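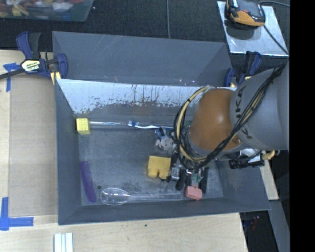
1/ Thread on small stuff. I mean the things that end up loose at the bottom of a bin because they never had a home to begin with: combs, erasers, plastic spoons, a bit of foam, a marker or something a lot like one. I have been sorting other people's odds and ends (and my own, slowly) for 6 years now, and a bin like this one still makes me happy. Long thread, get a drink!

2/ First, the purple comb. I am fond of a comb that color because you can find it again. My grandmother's combs were all brown and lived on brown furniture, and she spent a good part of every morning patting the dresser with her hand. If you lose small things, buy them in loud colors. It sounds childish and it has saved me more time than any label maker.

3/ Clear plastic is the opposite. Look at the spoon, and at the long clear rod up near the toothbrush. On a gray floor they half disappear. At home I once threw out a perfectly good clear ruler three separate times (it kept getting rescued from the trash by Tianyou, bless him) because I simply didn't register it as an object. Now I lay a dark dish towel on the table before I tip anything out, and everything see-through shows up right away.

4/ People ask me what to do with single plastic spoons. They always sound a little guilty about it. Wash it and put it with the picnic things, and if you don't have picnic things, put it in the bag with the potting soil. It's a fine scoop for seed starting. I have one that has been filling little pots every August since before we moved to Vallejo, and the handle has gone a bit cloudy but it works.

5/ Toothbrushes! Please keep a retired one or two, and then please, please mark them. A band of tape around the handle is enough. Mine are for grout, for the track of the sliding door, for the seam of a bin where the dust packs in. The one rule in our house is that once a toothbrush has gone to the cleaning side it never comes back, and it never sits in the bathroom again, not even for a minute while you answer the door.

6/ Tianyou Hao broke that rule once, in our first apartment. I'm not going to say whose toothbrush it was or what it had been cleaning. There was a bicycle involved.

7/ Foam blocks. I used to toss these without thinking. Then I helped a friend move out of the upstairs unit on Femmont, and she had a shoebox of scraps of foam, all shapes, and by the end of the day we had used nearly all of it between picture frames and under the legs of a lamp and around a teapot lid. The ones with a notch in them are especially good, you can sit the edge of something in the notch and it stays put. I like the yellow ones too, for the same reason as the comb.

8/ But foam has a shelf life. Pinch it. If it springs back, keep it. If it leaves crumbs on your fingers, out it goes today, before the crumbs get into everything else in the bin. I learned this with a drawer full of cables and I am still finding crumbs.

9/ Erasers. A pink one goes hard if you leave it for years, and then it smears instead of erasing, so I test every one I find on a scribble. If it still works it goes in the cup with the pencils. If it doesn't, try it with a little sandpaper to take off the shiny skin. This works more often than you'd think!

10/ Markers and anything marker-shaped: I do the scribble test on the same sheet of paper. Dried out means trash, no matter how nice the cap is. My mother kept dead markers "for the caps" and when we cleared her desk there were 93 of them. I counted because my sister bet me it would be fewer than fifty. She paid up in dumplings.

11/ Little circuit boards are the hard ones, and there's a green one in this bin, so let me say it. I never know what they came out of, and nobody in the family ever does either. My system is an envelope. I write on it where I found the board and the month, and if nobody has come asking by the time I empty the drawer again, it goes with the e-waste. They don't go in the kitchen trash and they don't go back in the bin. My oldest envelope says "May 2024, under the printer" and I have no idea at all.

12/ A few of you have asked in earlier threads about how I actually do a bin from start to finish, so let me write it down properly.

Tip everything out or, if it's heavy, spread it flat across the bottom with your hand so nothing is sitting on top of anything else.
Take out the soft things first (foam, cloth, sponge).
Long thin things next: rods, brushes, combs, spoons. They roll and they poke.
Then the little dark things, which hide in shadow and which you will miss unless you move a lamp.
Wipe the bin while it's bare.

13/ I can't say enough about the lamp. Black and dark gray objects bunched together in the shady end of a bin look like one lump. I have picked up what I took for a single thing and had it come apart into a battery, a bottle cap and a raisin. Move the light over, or turn the bin around and look from the other end.

14/ On the bins themselves. I do like sloping sides, because the small things slide down to the floor where you can see them instead of wedging in the corners. The tall straight Cakura ones I bought for the hall closet look tidier on the shelf, I'll give them that, but I've got 5 of them and I dread looking for anything smaller than a shoe. If you're only buying one, get it wide and shallow. Your wrists will thank you.

15/ And a scuffed, dusty, stained bin is fine. Drips and rusty streaks down the inside of something don't mean it's finished. I'd wash off what comes off and leave what doesn't. I had a reader write to me very upset that her storage tub wouldn't come up white again. What was she keeping in it? Garden twine. The twine doesn't mind!

16/ Something from Brullcombe, where I spent a summer helping at the swap shop with a big table of ten-cent items. We tried sorting it by what things were made of, then by room of the house, and the one that finally worked was sorting by size. Everything that fits in a closed fist went in one tray. Everything longer than your hand went in another. Kids understood it right away, and so did people in a hurry.

17/ I've kept that at home ever since. So a comb, a toothbrush and a spoon can share a tray while we're sorting, which horrifies my aunt, and then they part ways and go off to the bathroom, the cleaning caddy and the kitchen. The tray is only a stop along the way.

18/ How long does one bin take? With tea and a radio program, under an hour for me. With Tianyou helping it takes 2, as he likes to tell me the history of each item, and I like hearing it, so we let it take that long. We had a whole conversation over a travel comb last winter and ended up calling his cousin.

19/ Next time I want to do the button jar, and the tin of keys that don't open anything we own. If you have a good method for keys, tell me in the replies. I have tried tags and I have tried colored nail polish on the heads, and the nail polish chipped off all over the inside of the tin.

20/ Someone already asked about the tape I use on the toothbrush handles: plain electrical tape, red, wrapped twice. It holds up fine under the hot tap.

— Jinfeng Zou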